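16 November 2019
Notebook, hand-held gripper, utensil sorting task

Writing this up while I still have it straight in my head, and with apologies to whoever reads the last entry first, since I was far too cheerful in it. The short version is that the left jaw sticks. It doesn't stick every time, which would be kinder to us, but often enough that I've stopped trusting any grasp width in the logs from the last stretch of work.

We had 189 takes of the utensil task when I started going through them last night with a pot of tea. The job is the usual one, pick from the pile and stand the piece in the green holder, and most of it looks lovely. Then you get to a chopstick and the jaws close unevenly, the right pad arriving first and pushing the stick over toward the left one, which is still thinking about it. I marked 21 takes like that. The ladle and the rice paddle are more forgiving, being fat enough that you'd never notice by eye, but the recorded width is wrong there too (I checked a handful, and it lags on the way in and then jumps).

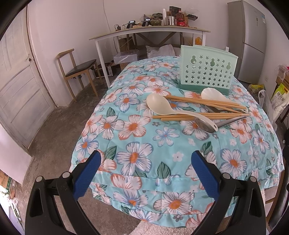 My first guess was the finger pads. We changed to the blue textured ones from Zarkska in January and I've blamed them for everything from slipping spoons to the weather. So I swapped left for right, ran 10 open-and-close cycles with nothing in the jaws, and the lag stayed on the left side. Sorry, Zarkska. Next I backed off the pins on the left linkage a hair and ran another 10. Better, three sticky ones where before it had been six, but not cured. There is a bit of grit or burr in one of those joints, I'd bet my lunch on it, and I don't want to take the thing apart on a quilt where a dropped washer is gone forever.

One safety note, and please do read this one. When the left side lets go it snaps, and I had my fingertip between the pads at the time. No harm done beyond some language, but keep your hands out of the jaws while it's behaving like this, and don't try to "help" it closed. Trigger only.

To do: strip the left linkage on the proper bench, clean the pins, look at the bores under the magnifier. Ask Morin if they still stock the old bushings, and if they don't, Cukar had something close. Marked takes stay out of the Ranavis upload until I've compared widths against the video. I'd also like a dry close-open check before every session from now on, written down here with the date, even if it's dull.

Spare pads are in the drawer with the hex keys. The 2 mm key is missing again.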